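The Man Who Reads the Invoices Nobody Wants Read

Montri Limsakul keeps a shredder beside his desk and says he has never turned it on. "It came with the office," he says. "I think of it as a former colleague."

Limsakul traces money for a living. Banks, insurers and the occasional unhappy business partner hire him to find out where a payment went after it stopped making sense. His latest job, the Prellska matter, started with a shipping agent in Hulldale that was paying for a remarkable quantity of pallets.

"They had bought enough pallets to floor the county," he says. "They owned one forklift, and it was leased."

The invoices came from a supplier called Vorkura, which had a tidy logo, a mailing address above a nail salon and no employees he could find. Over 23 months it billed the agent 1554 times. Each bill was small enough to be approved by one tired person late in the afternoon. 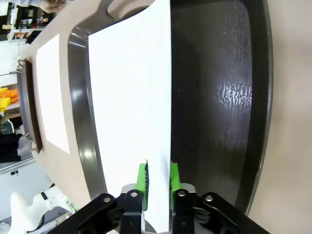
A sheet of paper held upright over a brown tray.

I asked whether he had needed clever software to spot it. He looked a little sorry for me.

"I sorted by invoice number. Vorkura's ran in perfect order, no gaps. So either this company had exactly one customer in the world, or it had the most loyal numbering system I've ever met."

From Vorkura the money moved through 109 accounts, most of them opened online, several of them on the same Tuesday. A good share came to rest with Wanigasekara, a trading house that dealt in used restaurant equipment and sold very little of it. Limsakul went to see the showroom and was offered a deep fryer at a price he still calls insulting.
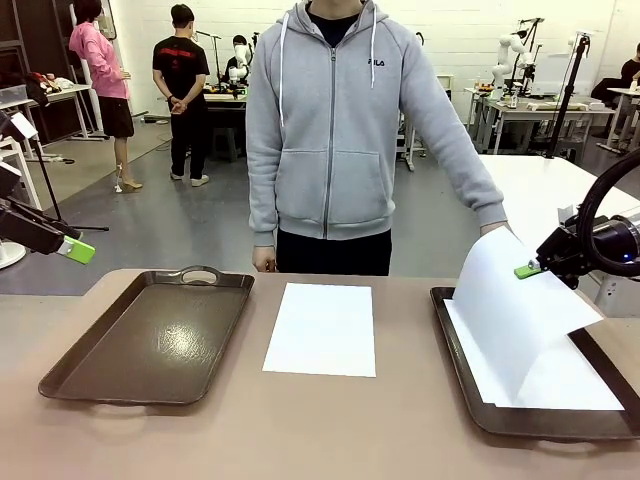 He is not impressed by the people who set these things up. "Everybody wants them to be geniuses," he says. "The bank wants it most of all. If you were robbed by a genius, you can keep your job."

The bank in this case had raised 182 internal alerts on the accounts. All were closed, many with the same note, "consistent with customer profile." Limsakul agrees with the note. "The profile was a company that moves money for no reason. They were very consistent."

His report went to the client in June and ran long. He has been told that it is being reviewed, a word he pronounces with care. Some of the money has been frozen. He won't say how much, and he doesn't expect the rest to turn up.

Does he ever get tired of it? He thinks for a while and says the parking is bad.

Before I leave he asks who handles my expense claims, and whether they read them. I tell him I believe so. He writes something down.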